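Putusus stacking fault

The Putusus stacking fault was a recurring failure in the control software of the Putusus robot arm, recorded during block-stacking trials at the Alcantara laboratory in Hultedard. The arm would lower a block onto a stack, report the block as released, and withdraw while the gripper was still partly closed. In most cases the top of the stack was pulled sideways and fell. The fault caused no injuries, but it led to the suspension of all trials with people working beside the arm.

Background

Putusus was developed by Promthorpe as a low-force arm for handling light objects on tables and benches. Block stacking was chosen as a standard test at Alcantara. The task is simple to set up and hard to do well, as each block that lands off center adds to the lean of the stack and leaves less room for error with the next one. Foam blocks were preferred for the trials. They do little harm when they fall, although they also give under pressure, and this later proved important.

The trial series began in May and was planned to cover 2,858 placements. An operator started each run and was allowed to reach over the table between placements to clear fallen blocks.

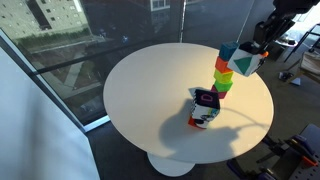 Description of the fault

The controller judged release by the drop in force measured at the fingers. When a foam block was pressed down onto the stack, it could spread slightly and then spring back, and the change in force was read as a full release. The arm then began its return move at 100 percent of the permitted speed, with the fingers still touching the block. The fault was more common on tall or leaning stacks, where the block met the surface at an angle.

A second problem was found in the same review. After a false release, the controller marked the cell as clear and turned on the indicator that told the operator it was safe to reach in – while the arm was still moving.

Investigation

The review was led by Leilani Boateng, a safety engineer at Alcantara. Her team repeated the placement 25 times on a stack built with a deliberate lean and reproduced the false release in 2 of those runs. The report, issued on Wed 8 October, found that the gripper hardware had worked as designed and placed the cause in the release check.

Corrective measures

Promthorpe changed the controller so that finger position, as well as force, must confirm that the gripper is open. The first part of the return move is now made straight up and at reduced speed. The clear indicator was separated from the release check and depends only on the arm being at rest in its home position.

Trials with operators at the table resumed after the update. The report also advised that stacks with a visible lean be taken down by hand with the arm powered off – a rule that remains in the Hultedard operating manual.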